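About Kalleck

Kalleck began as two friends swapping library books about old court cases, and it has grown a good deal since then. Stelios Katsaros still writes most of our longer pieces, and Aslak Bakke looks after the podcast (and reads every single listener email, so please keep them coming!).

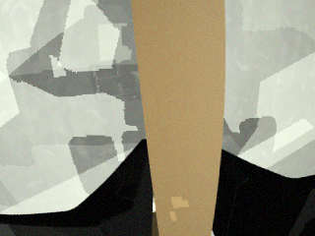 We cover unsolved cases and wrongful convictions, mostly from small towns, and we spend over 10 weeks on each one – reading transcripts, calling local papers, and talking with families who want to be heard. New episodes come out every other week, and our next season starts in April.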